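Assunto: Re: [lista-arrumação] Sapateira: alguém usa para outra coisa que não sapatos?

Olá a todos,

Peço desculpa pela demora, andei a ler as respostas aos bocados e só agora me sentei a escrever com calma. Na primeira fotografia os doces, na segunda a almofada e a roupa às riscas ao lado da sapateira, na terceira o canto.

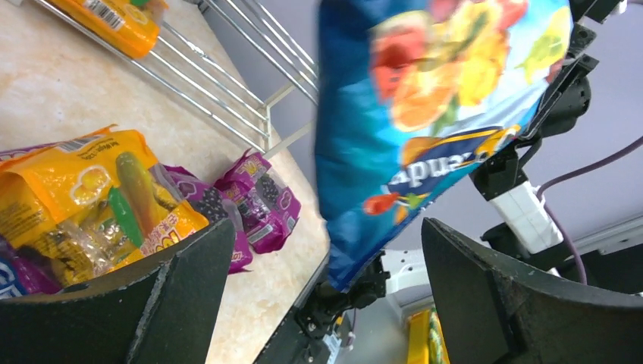
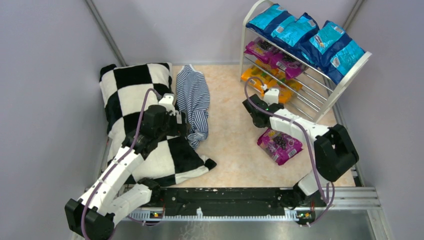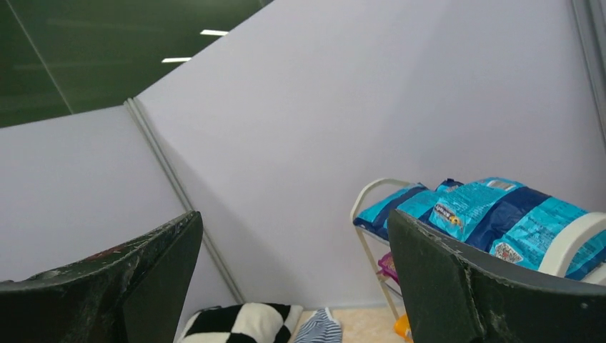
Enviado por Rocío Núñez para a lista, 28 de julho de 2019

O Colton Chan escreveu:

> Comprei uma sapateira de metal em janeiro e a verdade é que os
> sapatos continuam todos à entrada, no chão. A minha mulher
> quer devolvê-la, eu queria dar-lhe uso. Pensei em pôr lá os
> pacotes da despensa, mas as prateleiras são inclinadas e tenho
> medo que escorregue tudo. Alguém já tentou? E onde é que
> guardam as almofadas grandes, que não cabem em lado nenhum?

Colton, já tentei, e não a devolvas! A minha também tem as prateleiras inclinadas, de barras finas, e durante uma temporada esteve no corredor a servir de cabide para tudo o que não tinha sítio. Agora leva pacotes: rebuçados, gomas, bolachas, essas coisas que os miúdos compram e depois esquecem a meio. Os sacos pequenos, tipo aqueles roxos de uva, ficam melhor deitados, com a parte pesada para baixo. Os grandes e cheios de ar (o azul com as frutas, por exemplo) são uns chatos, rebolam à mínima coisa. Esses ponho-os na prateleira de cima, e já sei que de vez em quando algum cai.

O truque que me deu mais resultado foi comprar 4 cestinhos baixos na Hidisgate e encostá-los ao fundo. Não são bonitos, mas seguram. Também vi uns separadores da Forimgate, mais caros, e esses não experimentei — se alguém os tiver, que diga se encaixam em barras redondas, que na loja ninguém me soube responder.

Antes de comprares seja o que for, mede a profundidade da prateleira. Eu não medi e tive de voltar à loja com os primeiros cestos, que tinham 66 centímetros de comprimento e ficavam metade de fora. Uma tarde inteira nisto!

Quanto às almofadas grandes: também tenho uma, aos quadrados pretos e brancos, felpuda, e confesso que ainda não encontrei a solução perfeita. Não a dobro muito tempo, que fica com um vinco ao meio que custa a sair. O que faço é deixá-la para o fim. Primeiro a roupa que anda espalhada (há sempre uma peça às riscas amarrotada num canto, não sei como), depois os pacotes, e só então a almofada, de pé contra a parede. Se começo por ela, tenho de a mudar de sítio umas três vezes. Experimentei uma capa de vácuo da Prakance e encolheu lindamente, mas ao fim de uns dias já tinha ganho ar outra vez. Talvez fosse defeito da minha.

E à pessoa que perguntou pelo canto atrás da sapateira: sim, acumula pó que se farta. Eu puxo-a para o meio uma vez por mês e passo um pano, as barras limpo com uma escova de dentes velha. Já tive a sapateira bem encostada e já a tive em diagonal, e prefiro a diagonal, chega-se melhor aos lados.

Colton, manda as medidas da tua quando puderes. Tenho dois cestos a mais e, se servirem, levo-tos no próximo encontro.

Um abraço,
Rocío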